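Ticket: duplicate delivery charges on Wimendale grocery orders
Status: open
Opened: December 1, 2018

My last 2 orders through the Pondum checkout were each charged for delivery twice. Support says the second line is "a temporary hold" and will drop off in up to 10 days. I was told the same in August and it never dropped off.

Tried so far: logged out and in, cleared the basket, paid with another card. Same result each time. I was then asked to try the Ellum app instead – it adds the charge at the last screen, where you can't edit it.
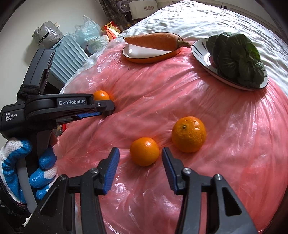 Mandarin orange, small.
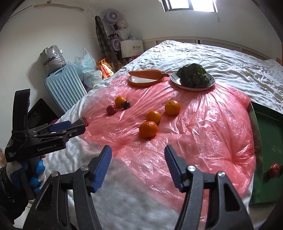
Grigore Tudose: The hold and the charge share a reference number, so the bank should treat them as one payment. Please wait for the statement and reply with the date it closes.

They don't share one. The first ends in 7 and the second in 19, and both show as paid. I'll send the statement, but I would like the refund started now – waiting is what I did last time.

Passed to billing. Awaiting reply.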